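印刷する | メールで送る

把持データ収集事業 進捗報告(8月分) 不具合対応について

提出先:Pretia助成室 提出元:Nirkerari作業技術班
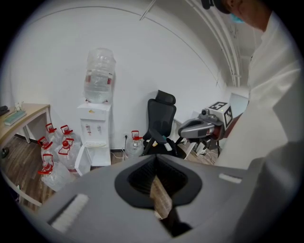 1. 今月の概要

手持ちグリッパによる作業データの収集は、8月末時点で累計3,622件となりました。このうち169件は、下記の不具合の影響を受けたため、学習用データから除外しています。除外分を差し引いた件数は3,453件です。収集作業は途中で一度停止し、点検と手順の見直しを行ったうえで再開しました。

2. 発生した不具合

午後2時すぎ、給水まわりの作業を収録していたところ、手持ちグリッパの一台で開閉量の記録値が実際の動きと合わなくなりました。指を全開にしても、記録上は半開きの値のまま変化しません。作業者は異常に気づかず、そのまま収録を続けていました。同日夕方の確認作業で、開閉量の波形が途中から平らになっていることがわかり、使用中の全機を止めました。

さかのぼって調べた結果、同じ症状は前の週の収録にも断続的に出ていました。169件という数は、この断続的な分を含めたものです。波形の一部だけが欠けているものも、今回は一律に除外としました。

けが人はありません。ただし、点検のために握りを戻す際、戻りばねの力で作業者の手袋が指の付け根に引き込まれかけた事例が1件あり、安全上の問題として別に記録しました。

3. 原因

分解点検の結果、開閉量を読む角度センサの固定ねじが緩み、センサ軸が空転していました。緩み止め剤は組立時に塗布されていましたが、塗布量が少なく、ねじ山の半分ほどにしか回っていませんでした。当該機は7月にセンサを交換しており、その際の作業記録に締付トルクの記入がありません。交換作業に起因するものと判断しています。

収録ソフト側にも不備がありました。開閉量が一定時間変化しない場合に警告を出す機能はありますが、しきい値が長すぎ、短い作業では警告が出る前に収録が終わっていました。

4. 実施した対応

・全機のセンサ固定ねじを増し締めし、合いマークを記入した。
・センサ交換時の記録票に締付トルクの欄を設け、未記入の機体は使用しないこととした。
・収録開始前に全開と全閉を3回繰り返し、画面の値を作業者が読み上げる手順を加えた。
・警告のしきい値を短縮した。
・握りの付け根に樹脂カバーを仮付けした。正式な部品はSitthichaiに製作を依頼している。
・作業者に対し、点検時は電源を切り、手袋を外してからばねを解放するよう周知した。

再開後の28時間分の収録では、同じ症状は出ていません。増し締め後の合いマークにもずれは見られませんでした。

5. 計画への影響

除外した169件のうち、給水まわりの作業は再収録が必要です。棚入れなど他の作業は既存の件数で足りるため、再収録は行いません。再収録には作業者2名で4日を見込んでおり、9月前半に実施します。全体の終了時期に変更はありません。

費用については、樹脂カバーの製作費とねじ類の購入費が追加で発生します。いずれも予備費の範囲に収まる見込みで、増額の申請は予定していません。

6. 未解決の事項

樹脂カバーを付けると握りが少し太くなり、手の小さい作業者から持ちにくいとの意見が出ています。Sitthichaiには薄型の案も合わせて検討を依頼しました。

また、Privomia形式への変換時に、除外フラグが引き継がれない場合があることがわかりました。現在は変換後に手作業で照合しています。変換ツールの修正は9月中に終える予定で、結果は次回の報告に記載します。

関連する報告
・把持データ収集事業 進捗報告(7月分)
・角度センサ交換手順書の改訂について
・手持ちグリッパ日常点検表
・Privomia形式への変換に関する覚え書き

印刷する | メールで送る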